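Progress Report to the Rudd Fund: Fresh Fruit in the Community Kitchen, Second Period

We use cookies to remember your preferences and to understand how this site is used. By continuing to browse, you accept our use of cookies. Accept | Manage settings
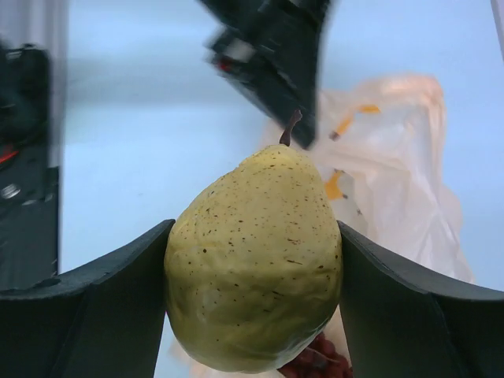
Harriet Whitfield

This report covers the second period of the fresh fruit project at the Stondano Community Kitchen and is submitted under the terms of the grant agreement with the Rudd Fund. It describes the work carried out through the end of July, the use of funds to date, and the changes we ask the Fund to approve for the period ahead.

Purpose of the grant

The grant allows the kitchen to add whole fresh fruit to the meal boxes it already prepares for households in the Stondano district. Before the project began, the boxes held dry goods and canned fruit only. Families had asked for fresh fruit in two successive household surveys, and pears were named more often than any other item except apples.

Deliveries during the period

The kitchen received 1438 pounds of pears during the period, all from the Clotumura orchard cooperative. Deliveries came in the early morning and were checked in by Teodoro Cabrera, who supervises receiving. Each delivery was weighed on arrival and the weight compared with the cooperative's slip. Two deliveries were short. The cooperative credited the difference in both cases and the credits appear in the financial statement.

We had planned to begin with apples and move to pears later in the period. The cooperative's cold-stored apples ran out earlier than expected, and with the Fund's agreement the order was changed to pears for the full period. The price per pound was slightly higher than the figure in our original budget.

Sorting and handling

Pears need more care than the fruit we first planned for. They ripen from the inside, and one that still looks firm at the widest part may already be soft near the core. Staff check the neck, close to the stem, with light pressure. Fruit that gives at the neck is set aside for same-day use in the kitchen, and firm fruit goes into the boxes.

Skin color proved to be a poor guide. The pears are pale yellow-green with many tiny brown speckles, thickest on the upper shoulder and thinner toward the rounded base. During the first weeks a number of new sorters rejected speckled fruit in the belief that it was damaged. Tuulikki Harju, who leads the sorting team, rewrote the instruction sheet to state that speckling is normal and that fruit should be rejected only for broken skin, soft bruising, or mold. The sheet also asks sorters to leave the short stem in place, as a torn stem opens the flesh and shortens the life of the pear.

After the new sheet was introduced, the share of fruit rejected at the table fell from 19 percent to a level that varied by delivery but stayed well below that figure. We regard this as the most useful result of the period. Rejected fruit is cooked into sauce where it is safe to do so, and the remainder is composted.

Storage

The kitchen's walk-in cooler was already close to full before the grant. Shelving purchased in the first period has been installed along the rear wall, and pears are now held in single layers instead of in the deep bins used earlier. This takes up more shelf space but has reduced bruising on the underside of the fruit. The cooler door seal failed once and was replaced the same day. No fruit was lost.

Households served

Fresh fruit was included in boxes for 54 households. Our target was 60. The difference is explained by a late start at the Wekesance site, where the pickup room was closed for repairs to the floor. Usman Bukhari has confirmed with the building manager that the room is available again, and the remaining households have been invited to enroll.

Comments from households were collected on cards placed in the boxes. Most were favorable. Several asked for advice on when to eat the pears, and some reported that the fruit was too hard on the day of pickup. A short printed note now explains that firm pears should be left at room temperature for a few days and moved to the refrigerator once the neck softens. The note is available in large print on request.

Use of funds

Spending on fruit was slightly above budget for the reasons given earlier. Spending on transport was below budget, as the cooperative combined our deliveries with its regular route. The two differences nearly cancel each other. Shelving and printing costs were as planned. Thierry Riviere has prepared the full financial statement, which is attached separately with copies of the delivery slips.

Matters for approval

We ask the Fund to approve the following:

Transfer of the unspent transport balance to the fruit line for the next period.

Continuation of pears as the main fruit until the new apple crop is available from Clotumura.

Purchase of one additional set of shallow trays for the Wekesance site, so that fruit can be carried from the van to the pickup room without being stacked.

Next period

The kitchen will complete enrollment at Wekesance, repeat the household survey, and train two more sorters using the revised sheet. Ms. Harju will also keep a record of rejected fruit by cause, which was not done consistently in the first weeks and which the Fund requested in its last letter. The record will be included with our next report.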